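Kikier Evening Language Program
Progress report to the Oka Fund
2018-09-23
Prepared by Solomiia Prokopenko, program lead

Dear friends at the Oka Fund,

It is a pleasure to be writing to you again, and with rather more to tell than last time. When we sent our first report we were still borrowing chairs and wondering whether anyone would come out on a dark evening to practice the past tense. They did come, and they have kept coming, and a good part of this report is simply me trying to tell you how that went.

Who is learning with us

We have 40 learners enrolled, up from 29 in the spring. Most of them work in the packing houses and kitchens on the Gisari side of town, and a few came to us through the adult school in Trujillo when its own evening class closed. Many are parents, and the ones who arrive latest and most out of breath are usually the ones who have just put children to bed.

We split the group into a beginners' class and a conversation class at the start of the summer. I had worried that this would feel like a ranking, and for a week or two it did, a little. Then the conversation class started staying late to argue about soccer and rent, and the beginners began asking when they could move up. So far 7 of them have – which is more than I had planned for, and means the conversation class now needs a second tutor.

Teaching and materials

Jacobus Xaba rewrote the beginners' workbook over the summer, and it is so much better than the one we bought. The old book had people ordering theater tickets and checking in at ski lodges. The new one has a unit on reading a pay stub, one on calling the school office when a child is sick, and one on what to say to a landlord about a leaking tap. Learners brought in their own letters and forms for us to work from, with names blacked out, and we would like to thank them for that. Printing cost a little more than we had budgeted, mainly on account of the color pages, and we covered the difference from the money set aside for snacks. (The snacks have carried on anyway. People bring them.)

Attendance dipped in August, as we expected, when the packing houses went to longer shifts. We tried a short Saturday-style session in the mornings for those who missed the evenings, but hardly anyone could make that either, and we let it go after a month. What did help was sending the week's exercises home on paper, so that people who had been away could walk back in without feeling lost.

Rooms and running costs

We now have the use of office space in the Kikier building at a much lower rent than we were paying before, and we have signed for the rest of the year. It is closer to the bus, it has proper light for reading, and our workbooks no longer have to travel home in the trunk of my car. The move itself took an afternoon and a great many boxes. Heating is included until spring, and after that we will pay a share of the bill, so please expect a new line for it in the next budget.
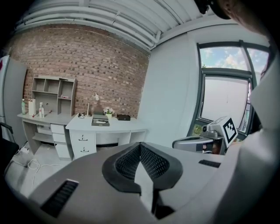
Plans for the coming months

First of all, we want to find and train that second tutor for the conversation class. We have spoken with 6 people, and two of them have already sat in on a lesson. We also hope to start a small lending shelf of easy novels and cookbooks, the cookbooks being by special request of the beginners.

There is one matter I would like your advice on. Several learners have asked about preparing for the citizenship interview, and we are not sure whether to build that into the conversation class or run it separately in the new year. Running it separately would need a few more tutor hours than the present grant allows. Jacobus has sketched both versions, and I will gladly send them along if you would like to see them before your next meeting.

With warm thanks from all of us,
Solomiia Prokopenko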